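Robots Out in the Open: notes to go with the visit to Zokolia
Handout for the evening course, second half
September 25, 2018

What a trip! Thank you all for turning up on time and for asking so many good questions (the people at Zokolia told me afterwards that they'd had a lovely time too). These notes are meant to fill in what you may have missed while you were at the other end of the hall, and to get you ready for the written piece in December. Bring them along next time, with your own scribbles on them if you can.

1. Where we were

Zokolia is the workshop side of Nirkeris, and it opens its doors to the public once a year. There were 4 stations in the hall, and with more than 200 people through the door it got pretty noisy by the afternoon. If you couldn't hear the talk at the Lục station, the main points are in section 3.

Lục is the name of the sorting project, and Laseo is the software it runs on. I mixed the two up twice in my own introduction, so please don't copy that into your essays!

2. Words you'll need

Gripper: the part at the end of the arm that does the holding. People in the trade also say "end effector", which covers grippers, suction cups, welding torches and anything else you might bolt on there.

Compliant: gives way when pushed. A compliant finger bends round the thing it touches.

Fin-ray finger: a long triangle with crossbars inside, like a ladder that narrows towards the top. Press on one side and the tip curls towards you, the opposite of what your hand expects. The idea comes from the way a fish's tail fin bends. I passed a loose one round on the coach home and I think everybody had a go at squashing it.

Grasp: the whole business of closing on an object and keeping hold of it. We talk about a good grasp or a poor one, and you'll see both words in the reading.

Workspace: everywhere the arm can reach. Where two arms share a table, their workspaces overlap, and somebody has to decide who goes first.

3. The Lục station

This was my favourite, and judging by the crowd it was yours as well. The job sounds like nothing at all: small drinks containers, paper cups to sort them into, and a pair of grippers, one coming in from each side. A toddler could do it. But think about what has to go right. The machine must find the object, work out which kind it is, choose a side to come at it from, open wide enough, close by the right amount, lift, travel without knocking the cups over (they're light, and they tip if you so much as brush the rim) and then let go over the middle.

A drinks can is a nasty thing to pick up, when you think about it. It's smooth, it's round, it shines under the lights, and an empty one crumples if you squeeze. With hard, flat fingers you get two thin lines of contact and not much else. Soft fingers wrap a little way round, so you can get away with being slightly off centre. That is the big lesson of the day for me: a bit of give in the hand can save a great deal of cleverness in the software.

Two numbers from the talk that are worth writing down. The team had logged 370 practice runs with Laseo before the doors opened, and 44 of those were stopped by hand. They were very open about this, which I liked enormously. Most of the stopped runs came down to an object slipping as it was lifted. Work out the share for yourselves and ask whether you'd be happy with it in a factory, in a kitchen, or in your gran's flat.

Someone asked why they bother with two arms when one could reach most of the table. The answer was that it's partly about speed and partly about angles. A thing that's awkward from the left may be easy from the right.

4. Safety, quickly

Yellow triangles on a machine mean "warning", and the black symbol inside tells you what sort. Learn to look for them before you look at anything else. Any arm that can move by itself should have a stop button that a person can get to without leaning across the table.

5. For next time

Pick one everyday object from your kitchen and write half a page on how you would grip it with two fingers only. Draw it too, badly if need be. Mine will be a peeled boiled egg and I am already regretting it.

Then read the chapter on contact and friction, up to the worked sums. You can leave the sums until we've done them together on the board.

If you took notes on the other stations, please share them. I spent so long at Lục that I barely saw the rest.
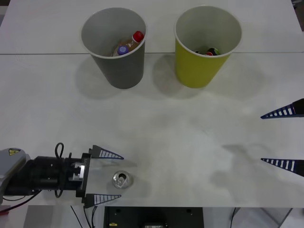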